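# Liste de contrôle — cuisine partagée, bâtiment Whitelaw
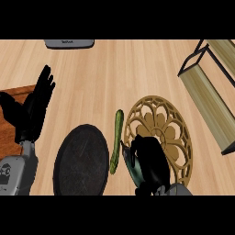 *Dernière modification de la page : 2021-10-04*

À parcourir avant chaque changement d'équipe. Cocher, signer, et surtout lire les commentaires, qui ont tous été écrits à la suite de quelque chose. Contrôleur titulaire : Charoen Chuensuk. Les remarques en italique sont de lui, sauf les polies.

## Plans de travail

- [x] Surfaces dégraissées, puis rincées.
- [x] Bois : pas de fissure ni d'écharde le long du fil.
- [ ] Planches à découper rangées debout.

*Rangées, oui. Debout, non. Une planche couchée sur une planche mouillée donne une troisième chose, que je n'ai pas su nommer dans le rapport de septembre.*

## Froid

- [x] Température de la chambre relevée et notée.
- [x] Joints de porte propres.
- [ ] Étiquettes datées sur tous les bacs.

*« Hier » n'est pas une date. « Hier (le vrai) » non plus. Le bac marqué « sauce Fundisthorpe, ne pas toucher » n'a en effet pas été touché, et cela se sentait. Jeté.*

## Gaz et électricité

- [x] Robinet d'arrêt accessible.
- [ ] Flexible de la plaque de gauche dans sa période de validité.
- [x] Pas de rallonge à moins d'un mètre de l'évier.
- [x] Bouton d'arrêt d'urgence testé.

*Flexible : commande passée chez Lercombe, délai annoncé 15 jours. Nous en sommes à 26. La plaque reste consignée, cadenas posé, clé chez moi. Inutile de me demander la clé « juste pour un café ».*

## Incendie

- [x] Couverture anti-feu à son crochet.
- [x] Extincteur plombé, manomètre dans le vert.
- [ ] Issue de secours dégagée.
- [x] Filtres de hotte démontés et lavés.

*L'issue est encombrée par des cartons Prornstead. On me répond qu'ils sont vides et qu'il suffirait de les pousser. Je propose à leur auteur de faire l'essai dans le noir, en toussant.*

*Les filtres, eux, sont impeccables. Je le note parce que je sais aussi reconnaître le travail bien fait, contrairement à ce qui est écrit au feutre sur la porte du vestiaire.*

## Sols et circulation

- [x] Siphon débouché, grille remise en place.
- [x] Panneau « sol glissant » disponible.
- [ ] Tapis antidérapant devant la plonge.

*Le tapis a été retrouvé dans le local à vélos, où il remplit son office sous un vélo. À rapatrier.*

## Trousse de secours

- [x] Trousse visible et non verrouillée.
- [ ] Contenu conforme à l'inventaire.
- [x] Numéros d'urgence affichés.

*Inventaire : 20 pansements bleus exigés, présents : un, déjà ouvert. En revanche nous disposons de plus de 87 sachets de sucre, que quelqu'un a dû juger réconfortants. Le gel pour brûlures est périmé — le remplacer avant la remise en service de la plaque, pas après.*

## Suites à donner

| Point | Qui | Délai |
|---|---|---|
| Relancer Lercombe pour le flexible | Charoen | aujourd'hui |
| Évacuer les cartons Prornstead | équipe du matin | avant l'ouverture |
| Compléter la trousse | équipe du soir | cette semaine |
| Ramener le tapis | le cycliste se reconnaîtra | immédiat |

**Avis :** utilisation autorisée avec réserves. Plaque de gauche interdite jusqu'à nouvelle visite. Toute case cochée au crayon sera considérée comme non cochée.

Signé : C. Chuensuk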